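The Last Drawer in the House

Every home has one, and every home denies it. Sigita Žukauskas has spent two years visiting kitchens in Fillerholm to look inside junk drawers, and she has yet to be shown one without an apology.

"People will let me see their tax returns first," she says.

Her oldest find came from a farmhouse outside Inuvby: a button hook dated 1820, lying between a takeout menu and a dead flashlight. The owner thought it was for olives.

Kęstutis Raudsepp, who sells closet systems in Ustow, regards all this as a disease with a cure, priced at $118 before installation. He agreed to open his own drawer in July. It contained rubber bands, a key to a car he sold long ago, and three brochures for closet systems.

Žukauskas keeps her own drawer shut with a wooden spoon through the handle. She says she will sort it when she retires, or when the spoon gives out.

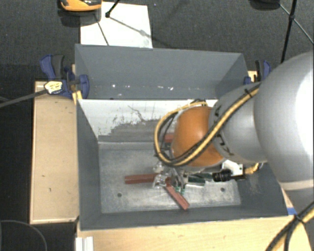
A large metal bin, with plenty of floor still showing.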